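Sim kitchen for our club project – policy keeps missing the sponge

Posted by Jessie Kinnear, 30/10/2022

Hi all! I'm in a student robotics club and our team (we're called Flirkine, don't ask) is training a simulated arm to tidy a kitchen. First task is just picking up the green and yellow sponge from the counter. We ran 3,000 training episodes and it still reaches short nearly every time. Mostly I need to know if it's our layout or our code. This is the kitchen we're using, with the sponge on the right-hand run:

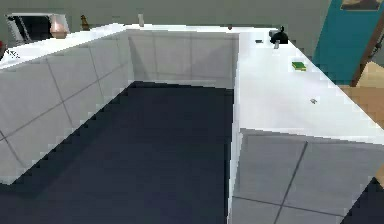

Ruairi Geddes
I'd leave the layout alone for now and check your counter height. We had the same thing in May – the collision shape sat higher than the surface you could see, so the gripper stopped early and we blamed the reward for two weeks. Turn on the collision view and look from the side. Also, do you start the sponge in the same spot every episode? If so, move it a little each time, but only after it works once!

Eilidh Menzies
3,000 isn't much. Ours got going at 4,000 or so I think. Just let it run overnight

Sérgio Serrano
More episodes won't help if the arm can't physically get there. Bolt everything else down (that black kettle or coffee maker included), put the sponge right in front of the arm and try 141 short runs or whatever you have time for. If it grabs it there, your problem is reach. Post your reward function too, please.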